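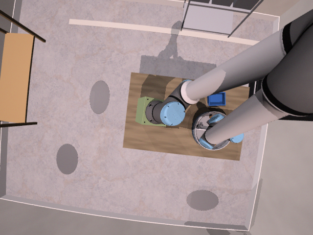

Sharada Thevar, with Colton Lemieux and Juniper Abernathy
Last edited Wednesday, May 4, 2022

Lirkier: a student dataset of a simulated arm picking things up, mostly

README and data card, rolled into one file after we found ourselves contradicting ourselves across two.

What you have downloaded

Lirkier is the third-term project of the robotics club at Robichaud. It holds 2000 recorded attempts at table-top pick and place, all of them made in simulation by one arm in one room. The club does own a real arm. It lives in a cupboard and has a loose wrist, and we are fond of it, but it was never going to manage 2000 of anything.

An attempt is a folder. The folder contains the video from each camera, a log of joint angles, the gripper commands, a line of plain English saying what the arm was asked to do, and a result. The result is "done", "not done" or "argued about". The last of these started as a joke in the labelling script and is now a proper category with its own rules, given further down.

How the attempts were made

Club members drove the arm by hand using a game controller. There were eight drivers. We tried a scripted driver first, written by Jaxon Lavoie over one long weekend, and it was smooth, quick and completely useless for our purposes because it did the same thing every time. The human drivers did not have this problem.

Each attempt is allowed 30 seconds. The clock starts when the arm first moves, so drivers who like to sit and think may do so for free. If time runs out with the object in mid-air, the result is "not done", however promising it looked. Nathalie Bouchard has asked for her objection to this rule to be recorded, and it is hereby recorded.

Table position and small rotations of the room are changed between batches. Objects are swapped too. The object list is in objects.txt, and the names in it are ours: "lump", "green thing" and "the good tray" are official identifiers and are used in the instructions exactly as spelt.
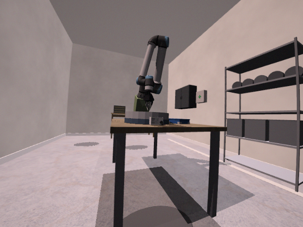 The room came from a free workshop model called Dredov, and Juniper spent most of September taking things out of it. She removed a forklift, two potted plants and a door that opened on to nothing. What survived is there because it gives the side camera something to look at besides wall: the shelving with its row of dark rounded objects and its bins, the black cabinet, and the first-aid box with the green cross, which must be the least troubled first-aid box in the county. None of it can be touched by the arm. Three drivers tried regardless, and their attempts have been kept in the folder called "ambition", outside the main set.

Shadows are left on. Colton wanted them off for speed, and the first batch was made that way, but the drivers complained that they couldn't judge height when lowering the gripper. They were right. The first batch was thrown away, and Colton has been gracious about it on most days.

Splits

The train, validation and test lists are in the splits folder. They are divided by driver, so no driver appears in more than one list. An earlier version divided them at random, and our little baseline model did marvellously on it. We enjoyed that for an afternoon before Nathalie pointed out that it had simply learnt how Jaxon steers.

Please don't make your own random split and then write to tell us how well it went.

Labelling rules

Done: the object named in the instruction is where the instruction said, and the gripper has let go of it.

Not done: anything else, including putting the wrong object in exactly the right place with great style.

Argued about: two labellers disagreed and a third refused to choose. Instructions with "next to" in them account for much of this. We never agreed how near next to is, and a meeting on the subject was abandoned when the building closed.
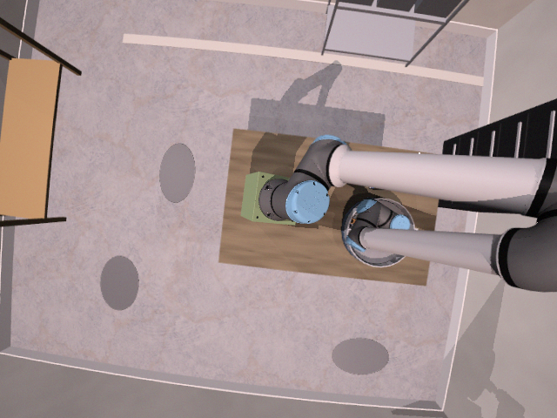
The overhead camera is the one we would use if we could keep only one, and it is also the one that causes the most trouble. It sees the whole layout of the floor and the full shape of the table, so it is very good for working out where the table has been put this time. It is much less good at the moment of grasping. With the arm stretched across like this, the tubes and the elbow housing hide much of the upper right of the table, and the wrist joints fill a good part of the round container. The green block on the left is easy enough to find. Anything under the forearm has to be taken on trust. If your method relies on seeing the gripper close, use the side view and save yourself the fortnight we spent.

Known faults

Gripper logs in the early folders run slightly behind the video. There is a script, fix_lag.py, that shifts them. Run it once. Running it twice shifts them twice, and it will not warn you.

The lump sometimes sinks a little way into the table. We think its collision shape is wrong. Drivers learnt to grab it high, so models trained on this data grab it high as well, and will presumably go through life doing so.

The same room, the same arm and the same lighting are used throughout. A model that does well here has learnt this room. We have not tested anything on the real arm (see cupboard, above) and make no claims about it.

Some instructions contain spelling mistakes. We left them in. The drivers understood them.

Running it

You need Python and a copy of Tritevon, the small simulator wrapper that Colton wrote and is now stuck with supporting. If you only want to look at the videos you need neither. Start with view.py, which plays an attempt and prints its log alongside. Press q to leave. The window's own close button does nothing, and this is on the list.

Use and credit

Free for coursework, clubs and research. Please name Lirkier and the Robichaud robotics club if you publish anything. If you find an attempt labelled "done" that plainly isn't, send the folder name to Juniper, who keeps the corrections file and is owed a few by now. Label changes go into the next release, and the old labels stay in labels_old.txt so that earlier results can still be checked.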